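Looking after karting gear between races

Wipe the visor with a damp cloth as soon as you get home. Dried flies scratch when rubbed.

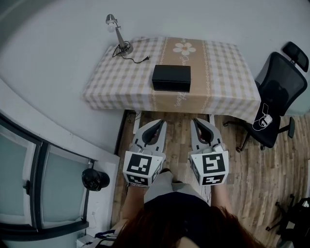
Helmet liners go in cool water with a little dish soap. Dry them flat – never on a radiator.

Race gloves stiffen if left balled up in the bag. Pull each finger straight and hang them by the cuff.
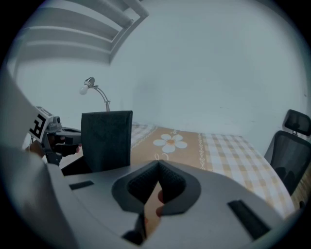

Suits get washed inside out with the zipper closed. Check the knees and elbows for thin spots before September.

Malte Petersen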